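Head camera or overhead camera for comparing two grippers on soft items?

Posted in Arms and Grippers
Tags: camera placement, soft objects, basket picking

Dravudby

I'm comparing two grippers for a small sorting cell. One is a parallel jaw with rubber pads, the other is a three-finger adaptive one. The arm and the controller stay the same for both. The items are kitchen sponges and the long-handled foam brushes you use for bottles, and they go in and out of a wire basket.

My problem is the camera. Right now I have a single overhead camera 46 inches above the counter. With the parallel jaw it works fine. With the three-finger gripper the palm covers the item during the last part of the approach, so I can't tell a bad grasp from a bad position estimate. I have budget for one more camera. Should I put it on the wrist, or at head height facing the counter? I'm planning 30 picks per gripper per item and would like to get the camera settled before I start.

Irkier

Wrist. Everybody does wrist cameras now and they're cheap. Just watch the cable.

Jaime Fonseca

I would go with head height for a comparison like yours. A wrist camera moves with the gripper, and you would have to mount it differently on each one, so you end up comparing two camera setups along with two grippers. Put it on a fixed post and leave it there for the whole test.

A few things from doing this with similar items:

Do the task by hand first, from the same viewpoint. Wear the camera or stand behind it and go through the pick order slowly. You will find out where your own hands block the view, and a gripper will usually block more. For foam, also look at which part you grab. Holding a brush by the handle and holding it by the head are two different grasps, and I would score them separately.

Lock the exposure. If you work near a window, the counter picks up bright patches, and auto exposure will shift when the arm crosses them. I lost 2 sessions to that before I noticed. A matte mat helps if your counter is shiny.

Thin black wire is hard for depth cameras. The Skimeo unit I tried saw the stacked sponges well enough but left holes where the basket rim should have been. I gave the planner a simple box model of the basket and stopped relying on depth for it. The Valente jaws I was testing still caught the rim now and then — their fingertips are wide — so log rim contact as its own kind of failure.

Both of these are by-hand views from head height, at a counter by a window, the first with brushes over the basket and the second with the basket empty and the sponges out on the counter.
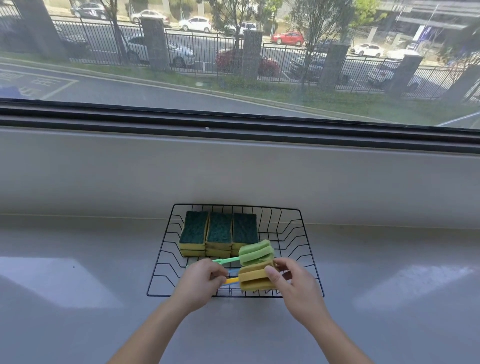
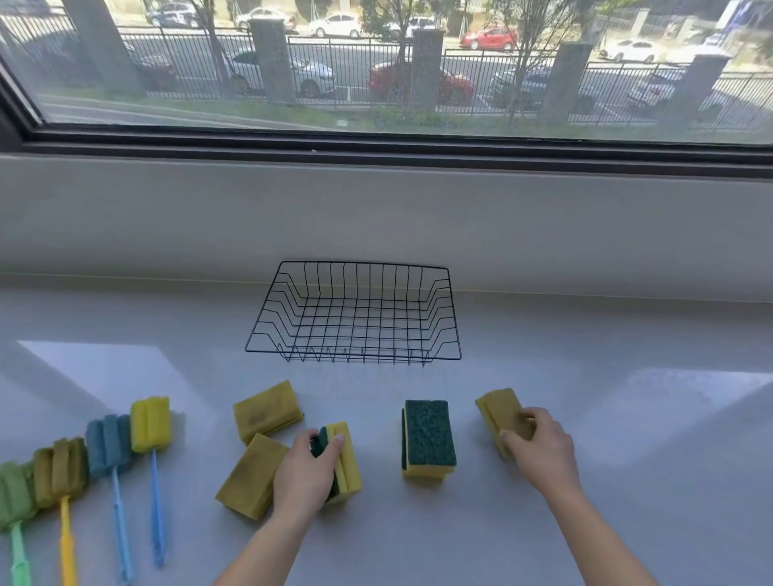
What I would record for each pick

Item type, and whether it was lying flat, standing up or leaning on something.

Where the fingers made contact: foam, scouring pad or handle.

Whether the item was visible in the head camera at the moment of closing. Yes or no is enough.

Time from the start of the approach to lift. I cut mine off at 5 seconds and called anything longer a fail.

Change the item order between runs, but use the same orders for both grippers. If the three-finger one still hides too much from head height, try moving the post to one side before you buy anything else. On my setup a small shift to the left fixed most of it, and I kept the overhead camera for the coarse position.

Dravudby

Thanks. Going with the fixed post. I hadn't thought about splitting handle grasps from head grasps, so the brushes will get 30 picks of each. I'll run the parallel jaw first and post the rim contact numbers when I have them, probably in November.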